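Bin picking cell: the cable snag fault

Gallery / Cell 2 / Stemevach workshop

These notes go with the fault report Naledi Mahlangu filed in May on the Kastari picking cell. The fault was a run of protective stops during picks from the grey bin, all of them logged by the controller as a collision at the wrist. No collision with the bin or its contents was found. The cause was cable drag: with the wrist turned far enough round, the outer cable run pulled tight and the arm read the load as contact.

The report covers 541 picks. Of these, 17 ended in a protective stop. In 2 of the 17 the gripper opened as the arm halted and the part fell back into the bin. Nothing was damaged and no one was inside the fence on either occasion. The gripper should hold its last state through a stop, so the opening was written up as a separate safety matter and is still being worked on.

Work at the bin, mixed items. The cables follow the link down and loop at the orange cover, and a second bundle arches over the front right corner. Spring clamps at both sides.

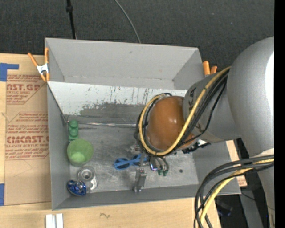 Why did the controller report a collision when the arm had not hit anything?

The controller has no sense of touch at the wrist. It compares the motor current with the value it expects for the move, and a large enough difference is treated as contact. A cable under tension adds load in the same way as an obstacle does, so the message in the log is the same for both.

Order of checks

The payload setting was checked first and found correct. The force limit was then raised for a short test with the bin empty and the speed held down. Stops became less frequent but did not go away, and the limit was put back to its original value. It should not be raised again as a way round this fault.

The next test was made with no gripper load and the wrist turned by hand control in small steps. Current rose steadily past 60 degrees from the home position and fell again on the way back. With the outer ties released, the rise was gone. The Dorna planner had been choosing the longer wrist rotation for parts lying close to the left wall, and most of the stops in the log match those picks.

Changes made

Outer cable run re-tied with a longer service loop. Ties to be finger-tight at the link, so that the bundle can slide.

Wrist rotation limited in the planner. A part that cannot be reached within the limit is now skipped and reported to the operator.

Cable check added to the start-up sheet: turn the wrist slowly to both limits with the bin empty and watch for the bundle lifting or catching on the bin edge. Press stop if it does - do not reach in to free it while the drives are live.

Still open

The gripper opening during a stop. Kekana supplied the valve block and has been sent the log. Until there is an answer, heavy or sharp-edged parts are not to be run in this cell.

The stop message. A request has gone in for the wrist angle to be written next to each stop, as it had to be worked out by hand from the motion file for this report.

Questions about the log or the wiring changes should go to Naledi Mahlangu at the Stemevach workshop. Quote the cell number and the time shown on the stop message.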